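Thread: home-built arm, desktop PC teardown and rebuild. Notes on the build so far, mostly for people who asked about the fixture and the gripper.

1/ Goal is narrow. An arm takes the drive, the CPU and a memory module out of an old tower, parks them in a fixture, then puts them back. One tower, one layout, no vision heroics. Project name is Gondal. The shared shop it lives in is Rotholm, bench by the windows.

2/ Arm controller is a Jamix board I already had. It closes the joint loop at 800 Hz. I tried running the planner on the same board and the loop jittered badly enough to hear. Planner now lives on a laptop. Problem gone.

3/ Gripper is flat plate fingers, Torx hardware throughout. I started with hex socket screws and kept rounding them during adjustments. Swapped every one. If you are building something you will take apart weekly, start with Torx.

4/ Finger force limit is set at 25 N. A drive caddy tolerates that fine. A memory module does not need anything like it, so there is a second profile for modules and the CPU, set at 6 N.

5/ Slatted aluminum table was the best money in the whole build. Everything clamps to it. Before that I had a flat benchtop and re-taught the fixture position every time somebody leaned on it.

6/ Fixture is gray plastic. Drive stands upright in the top slot, CPU lies in a shallow recess, memory goes in the long horizontal slot. The first version had the drive lying flat, which meant a wrist rotation I had no clearance for. Standing it up removed the rotation and one whole waypoint.

7/ Slot tolerance: I opened the memory slot by 2 mm at the mouth and tapered it down. Insertion into the fixture stopped jamming. Insertion into the motherboard is a different problem and remains unsolved.

8/ CPU is the part I trust least. The load plate has to be open and standing before the arm goes anywhere near the socket. There is a check for it in the sequence now. There was not always a check for it in the sequence.

9/ Cables. Loose power leads drift into the approach path over the drive cage. Software cannot fix this. Tie them back or route the approach from the other side. I do both.

10/ Planner is Sorkano, stock build, with one patch to the collision margins. The default margins treat the inside of a PC case as solid. Shrinking them globally was a mistake, so the patch only shrinks them inside a box drawn over the chassis.

11/ Wrist view going in at the drive, then the bench with the tower on its side and the fixture to its left.

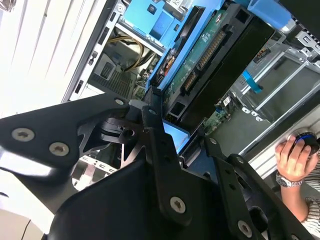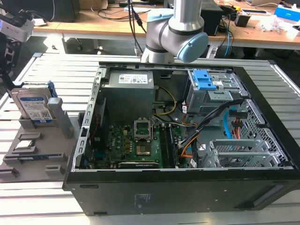

12/ Open items:
- seating force on the memory slots, needs a real sensor and not motor current
- caddy release tabs, still done by hand
- a cover for the CPU recess so dust stays out between runs

13/ Fixture files go up in August once I redraw the posts. The current drawing has dimensions that only make sense if you own my exact clamps.

14/ For the two people who asked about screws on the side panel: the arm does not do them. Panel comes off by hand before the run starts. A screwdriver tool is a separate build and I have not ordered anything for it.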